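May 1, 2021, Ovora bench notes

Back on the kitchen sim after a long break (last entry was October, oops). Elżbieta swapped in the new wrist limits last night and I finally got to play with them! The old jerk on the way down came from my damping value, which I had set to 40 when the rest of the joints use 8. Fixed, committed, moving on.

Ran the reach over the counter again with the blender left in as an obstacle. Elbow clearance on that side is still what I watch most, and I want the fingers to stop just above the wood before we try any closing.

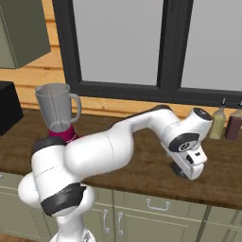 Do we need the real arm bolted down before testing this path in the shop? We do, with all the clamps on, and the first 3 runs go at the slowest speed setting.

Tadeusz wants the controller box moved off the Fostiver shelf so the cable reaches – fine by me, but label the ends first, please. Log for today is run 665. Next up for me: the squeeze bottles, starting with a collision shape for the nozzle caps.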